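Tondero: The Complete Series (Blu-ray)

Item no. 642
Format: Blu-ray, 3 discs
Audio: Japanese, English
Subtitles: English, can be turned off
Distributor: Nirnley

All episodes of Tondero in one set, in the original broadcast order. The earlier DVD release split the show into 2 volumes and left out the recap episode. It is included on disc 3 of this set, along with the opening and ending sequences without credits.

The English dub is the one made for the DVD release. It has not been re-recorded. The Japanese track is the default on all discs, and you can switch languages from the main menu or with the audio button on your remote. There are two subtitle tracks. One covers the full dialogue, and the other covers only signs and songs, for people watching in English. 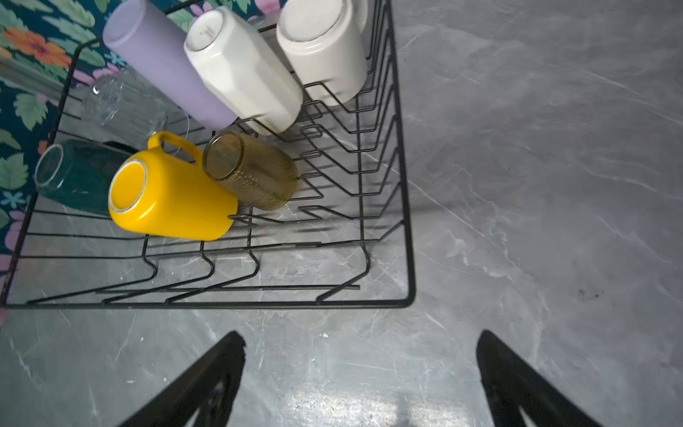 Mugs and tumblers on the rack

The discs come in a standard plastic case with a cardboard slipcover. First-run copies also have a small booklet with character sketches and an episode list. We can't set aside first-run copies by request, so if the booklet matters to you, check the stock note next to the price before you order.

Please note: disc 2 has a chapter error in the menu. Choosing "Prorico" starts the episode after the opening song. The episode itself is complete, and you can skip back one chapter to see the opening. Nirnley does not plan a replacement disc.

Shipping
Orders placed by noon on Saturday go out with the next weekday pickup. Preorders ship together with the rest of your order unless you choose split shipping at checkout.

Returns
Sealed sets can be returned for a refund. Opened sets can only be exchanged for the same title if a disc is faulty.

Related items
Tondero Original Soundtrack (CD)
Radulović: The Movie (Blu-ray)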